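Section 4: Setting Up Your Restaurant Listing

This section explains how to create, review and publish a dining listing in the Josadex visitor directory. It applies to restaurants, cafes, bakeries and inns that serve meals to the public. Lodging without food service is covered in Section 5. Tour operators and boat charters should use Section 6.

Before You Begin

Have the following ready:

A Josadex account with Owner or Manager permission.
The street address of the restaurant as it appears on its business license.
Current hours for each day of the week.
A menu in text form or as a single file.
At least 2 photographs that the restaurant has the right to publish.

Note: Accounts with Staff permission can prepare a draft but cannot publish it. If the Publish button does not appear on the Review page, ask the account owner to change the permission under Account, People, Access.

4.1 Creating the Listing

1. Sign in and open the Listings page.

2. Select Add Listing, then Dining.

3. Enter the name of the restaurant. Use the name shown on the sign at the entrance. Do not add the town, the type of food or a slogan to this field.

4. Choose the visitor region. Restaurants in the Zeltavness harbor district should choose Zeltavness Waterfront, and those inland of the rail line should choose Zeltavness Town. The region determines which area pages carry the listing.

5. Enter the street address and select Place on Map. If the marker lands on the wrong side of the street, drag it to the public entrance.

6. Select Save Draft.

Caution: The region cannot be changed by the restaurant after the listing is published. A restaurant that moves to a different region must close the listing and open a new one, and reader reviews do not transfer.

4.2 Choosing Food and Service Categories

Each listing has one main category and may have several secondary categories. Visitors who browse by type of food see the main category first.

1. Open the draft and select Categories.

2. Choose the main category. Seafood, Italian, Mexican, Chinese, Thai, Bakery, Breakfast and Lunch, Fine Dining and Inn Dining are available in every region. Other categories appear only where at least one published listing uses them.

3. Add secondary categories if they describe food served every day the restaurant is open. A weekly special is entered under Events.

4. Mark the services offered: outdoor seating, takeout, delivery, private room, children's menu, step-free entrance.

5. If the restaurant accepts reservations through Fletosik, select Connect and enter the Fletosik venue code. Open tables will then be shown on the listing. The connection may take several minutes to appear.

Note: Step-free entrance should be marked only if a guest can reach a table and a restroom without stairs. A side entrance is acceptable, but its location must be given in the Directions field.

4.3 Entering the Description and Menu

1. Select Description. The short description is limited to 80 characters and appears in search results. The full description is limited to 2990 characters, including spaces.

2. Write in complete sentences. State what the kitchen serves, how the dining room is arranged and whether guests should reserve. Prices belong in the menu - they are removed from the description during review.

3. Select Menu, then either paste the text or upload the file. Seasonal menus may be given a start month and an end month. A menu with an end month of October, for example, is hidden from visitors when November begins.

4. Mark dishes that contain shellfish, nuts, dairy or wheat by using the check boxes beside each line. These marks are not available for uploaded files, and a restaurant that uploads a file is responsible for showing allergy information within it.

4.4 Adding Photographs

1. Select Photographs, then Upload.

2. Wait until the preview is shown for each photograph. Do not close the page while the progress bar is moving.

3. Drag the photographs into the desired order. The first is used in search results and on the region page.

4. Enter a caption beneath the photographs. A caption may serve one photograph or a pair. Paired photographs are shown together and share a single line of text.

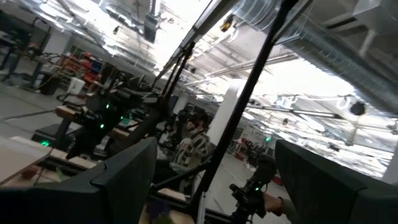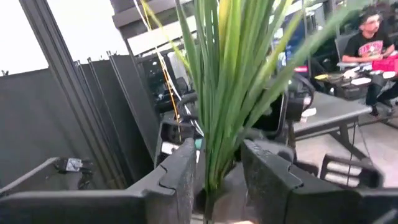
Figure 4-3. First, the larger space; second, green leaves at close range.

5. Select Save Draft. Photographs that have not been saved are discarded when the session ends.

Caution: Do not upload photographs in which guests can be recognized unless their written consent is on file at the restaurant.

4.5 Setting Hours and Closures

1. Select Hours and enter the opening and closing time for each day. For a restaurant that closes between lunch and dinner, select Add Second Period.

2. Enter the time at which the kitchen takes its last order, if this is earlier than closing time.

3. Under Closures, add any holidays or seasonal breaks. The listing remains visible during a closure and carries a notice with the reopening month.

Note: Changes to hours take effect immediately and do not require review. Changes to the name, address, main category or description do.

4.6 Submitting for Review

1. Open the Review page. Items that must be corrected are marked in red. Items marked in yellow are recommendations and do not prevent submission.

2. Select Preview and read the listing as a visitor would see it, first at full width and then in the phone view.

3. Select Publish. The status changes to Waiting.

Listings are reviewed each Wednesday. A listing submitted after noon on that day is held for the following week. When the review is complete, the account owner receives a message stating either that the listing is live or which fields need attention.

4.7 If the Listing Does Not Appear

The status is Live but the restaurant is missing from the region page: Check that the main category is filled in. A listing without one can be found by name only.

The map marker is missing: Open the address, select Place on Map again and save.

Message 23 is shown when connecting to Fletosik: The venue code belongs to another listing. Restaurants under joint ownership, such as those managed through a Schumacher group account, need a separate code for each dining room.

The menu is not shown: Check the start and end months. A menu with no start month is treated as current.

For instructions on replying to reader reviews, see Section 7.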